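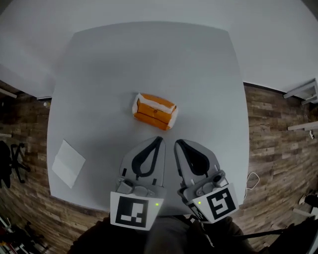
How Is an Album Made?

An album is a group of songs that belong together. Most albums take many months to finish.

First, the songwriter writes the words and the tune. A band may write 40 songs and keep only a few of them. The musicians then go to a recording studio – a quiet room with thick walls and good microphones.

Each instrument is often recorded by itself. The drums usually come first, and the singer comes near the end. Each recording is called a track.

Next, a sound engineer mixes the tracks. Mixing means making some sounds louder and others softer, so that every part can be heard.

The last step is called mastering. It makes all the songs play at a similar volume.

Words to know: track, studio, mixing, mastering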